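Notebook, Kastomstead shooting bench. June, entry begun 7:40 in the morning with coffee

I meant to write all of this up last night and then sat down with the summer league game on and, well, you know how that goes. So it's going down now while I still remember it, and I'll fix the spelling later if anyone complains.

Main business this week is still the free throw work for the Skultitz women. To catch up anyone who hasn't read back: Ebbe Eklund came to me after their last home loss and said his players were leaving too many points at the line in the fourth quarter, and could we find out if it was tired legs or something else. I said I'd be glad to, and I was (I have been wanting an excuse to look at late-game shooting for years!). We agreed on 200 free throws per player, half taken fresh and half taken right after the shuttle run, with the same rebounder and the same ball all the way through.

Four players are finished. Best of the bunch is the backup point guard, who made 155 of her 200. Over the four of them we're at 800 attempts and 664 makes, so 83 percent, and I'll say right here that this is a good deal better than what they shoot in games. Ebbe whistled when I told him. It doesn't answer his question but it does tell me the strokes are fine. Wait – I've just reread that and it can't be right, because if the best is 155 then four of them can't add up to 664. Checked the sheets. The 155 is the LOWEST of the four, and the best is the center, with 188. I had copied the two lines under the wrong heading. Leaving the mistake in so I remember to label the columns before people start shooting and not after.

A center making 188 out of 200, by the way. She shoots it flat-footed with hardly any knee bend, the way my old junior high coach begged us never to do, and it goes in and in and in.

Now the tired half. I haven't split the sheets by fresh and tired yet, and I'm trying hard not to guess, but from standing under the basket my feeling is that the misses after the run are mostly short and those before the run are mostly left or right. If that holds up, it would point at the legs, and then Ebbe can do something about it in practice instead of giving speeches about concentration. I did ask him to please not tell the players any of this until everyone has had her turn. He promised. He is a talker, though, so we'll see.

Things I'd do differently, in no special order. The shuttle run should end at the free throw line and not at half court, because the stroll up to the line was turning into a rest for some of them, and one player stopped to retie both shoes. Ten seconds from last touch to first shot, that's the rule from here on. Also the rebounder needs to pass from the same spot each time. Mine drifted out to the left corner as the morning went on and the shooters had to turn for the ball, which they'd never have to do with a referee handing it to them.

The Orneo sheets (the ones with the little hoop printed on them, where you mark each miss by where it came off the rim) are lovely to use and I would happily go on with them, but the circle is too small for my handwriting. I've started marking short misses with an S and long ones with an L and skipping the dots. If you're filling in for me, please do the same so we aren't mixing two systems in one binder.

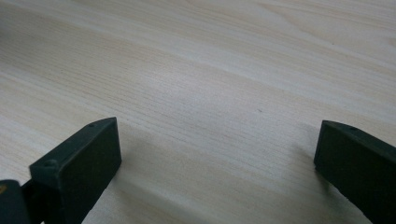
Next up are the two guards from the Hellström side, who are joining Skultitz for the summer and have kindly agreed to shoot with us. One is left-handed, and I'm pleased about that, because so far everybody has been a righty and I can't tell whether the side-to-side misses mean anything. I'd also like to try a bit of crowd noise through the gym speakers for one round. Ebbe is all for it, and he offered to do the heckling himself, but I think a recording would be kinder and also the same each time.

To do before the next session: split the four finished sheets into fresh and tired, recopy the center's page (there's coffee on it now, my fault), check the rim height at both ends, put air in the second ball, and ask Ebbe for the fourth-quarter box scores from the spring. He said he has them at home in a folder somewhere.

Stopping there, the gym opens at nine and I still have the tape to lay down.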